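# Replace finger pads on wear, and replace them in pairs

Most maintenance sheets I see for small grippers give a pad life in cycles. The sheet we inherited with the Kiria hand tools says to change pads at 3,684 closes. I think that number should be struck out and replaced with a look at the rubber before each shift.
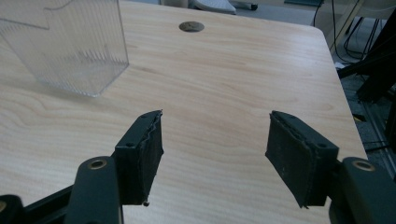
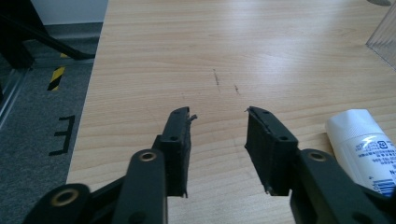 *Pads with the jaws open. In both views the rubber is frayed at the top edge.*

A cycle count treats every close as the same close. It is a fair rule for a motor or a bearing, where the load changes little from one stroke to the next. A pad wears by what it touches. Ribbed plastic, a bare tabletop and a soft tube load the rubber in different ways, and the counter adds one for each. On our log, one pair was pulled at 906 closes with a lifted face, and another went to 2,859 with nothing worse than a dull surface. Both pairs came from the same Pacheco sheet stock and were cut on the same day.

The top edge deserves the most attention. It meets the table first on a low pick, and it is where the cut face of the rubber is exposed. Fraying there doesn't matter much for a power grasp on a large object, because the load sits lower on the pad. It matters a great deal for thin parts. A loose flap can fold into the gap and hold the object off the face, and the width reading at contact will then be wrong by the thickness of the flap. The operator feels a firm grip and has no cause to suspect it.

Arlindo Fagundes, who ran the bench at Lanside before me, used to trim flaps flush with a blade and put the tool back in service. I did the same for a long time and have stopped. Trimming shortens one pad and leaves the other at full height, so the tips no longer meet evenly. If a flap is long enough to trim, the pad is finished.

The stronger objection is cost in time. A pad change means taking off the bracket, cleaning off old adhesive, bonding, and checking the closed position again. Kotov's manual allows one pad to be changed alone to save half of this. I'd argue against it. A new pad facing a worn one moves the contact plane off center, and the zero has to be reset anyway. The second pad adds a few minutes to a job that is already on the bench.

While the brackets are off, two other points are worth a look:

- Screws. Check that none has backed out. A tip standing proud of a bracket will mark whatever it rubs against.
- Link pivots. Hold the finger and rock it sideways. If it moves at the eyelet, new rubber won't fix the grip.

I would keep the cycle counter, but only for ordering stock. It gives a usable average over a month and says very little about the pair now on the tool.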